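Moving to Teris for the surgical tech program or commuting from Drornar?

Forum: Going Back to School > Housing and Money

kettle_lid
I start the surgical technology program at Brornar College in July. It runs 14 months and the campus is in Teris. I live in Drornar with my sister and pay her a small share of the rent. The bus is an hour and ten each way if it's on time. A monthly pass is $149.
The other choice is a studio at Ragab Court, a short walk from campus. They want $2,000 up front for first month and deposit. I have it saved, but it's most of what I have. Has anyone here done the commute? Clinical days start early and I don't know if the first bus gets there in time.

pnw_dale
I did that bus for two semesters for a different program. The first one leaves Drornar at 5:20. It was late enough in winter that I stopped trusting it. If your clinical site marks you absent for being late, move.

Orchard9
I disagree with Dale. I commuted the whole way through and finished without owing anyone money. You can study on the bus. I did all my instrument flash cards on it. Keep the $2,000. You will need it when something breaks.

pnw_dale
You were in evening classes though, if I remember right. The 9:30 bus is a different thing from the 5:20.

Orchard9
Days the first semester, evenings after that. So fair enough, partly.

marwa_b
I finished in Teris a while back and I rented. Some things to ask before you decide either way.
Ask the office for the list of clinical sites, and ask when you find out which one you get. Mine was on the far side of Teris and the apartment near campus didn't help me much that term.
Ask about lab hours too. The first weeks are mostly names of instruments, counts and setting up the back table. After that you have to be able to follow what is going on at the incision and have the next suture ready, and that took me a lot of evenings.
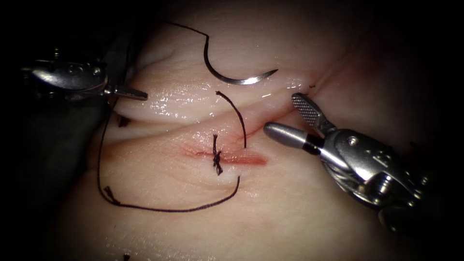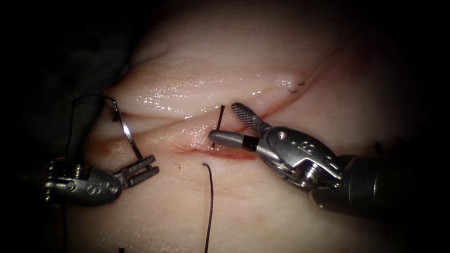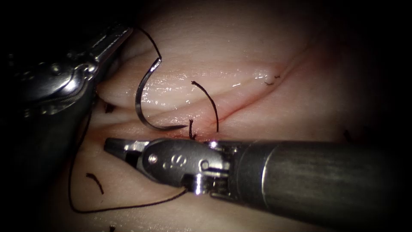
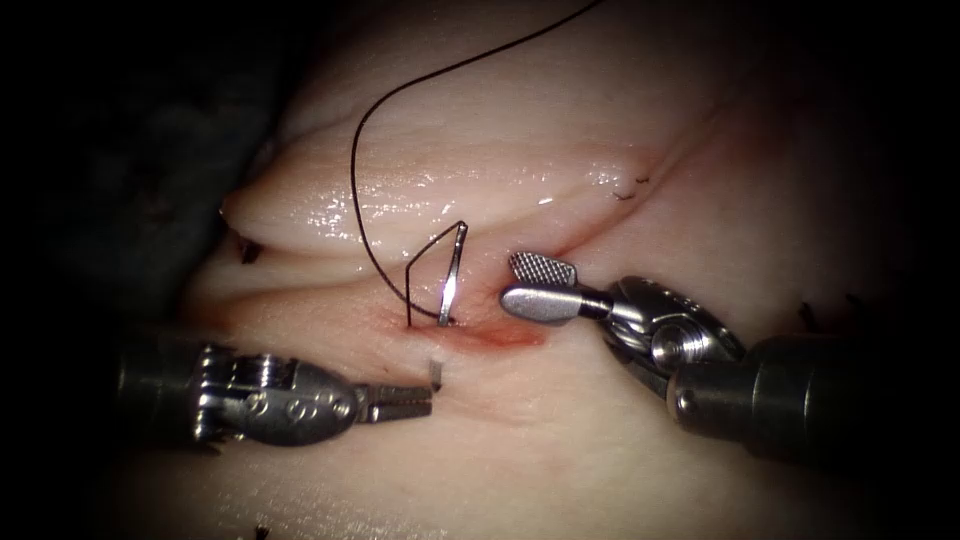

I usually stayed until they locked up at 9. The last bus to Drornar was at 8:40 then, so the people who commuted had to leave first. They could come in on Saturday morning, but it was crowded.
As for Ragab Court, the walls are thin and the laundry room has two machines that work. The heat is included, or it was. I got my full deposit back, but I took photos of everything on the day I moved in and I had to send them twice.
- Marwa Badawi

kettle_lid
Thank you, I didn't know about the last bus. I called the office this morning and they said site assignments come out in the second term. So I would be signing a lease before I know.

gravelroad
Look for a room in a shared house. There is a board by the cafeteria with cards on it. I paid month to month and only gave 11 days' notice when I left, and the owner was fine with it.

Orchard9
Month to month is the one kind of moving I would agree with. Start on the bus, see how it goes, and get a room when clinicals start.

pnw_dale
Rooms are hard to find in the middle of a term. Everyone looks in the same two weeks. I'd take one at the start if it's cheap.

marwa_b
Dale is right about the timing. Orchard is right that a year's lease on a studio is a lot to take on before you know your site. Does your sister have a car you could use on clinical days?

kettle_lid
She does, but she works early too, Monday through Friday. I might get it once in a while.
I'm going to Teris on Monday to drop off my shot records, so I'll look at the board by the cafeteria and walk over to Ragab Court too. Does anyone know if the studios on the street side are loud?

gravelroad
Yes. Delivery trucks from 6 on. Ask for one facing the back lot.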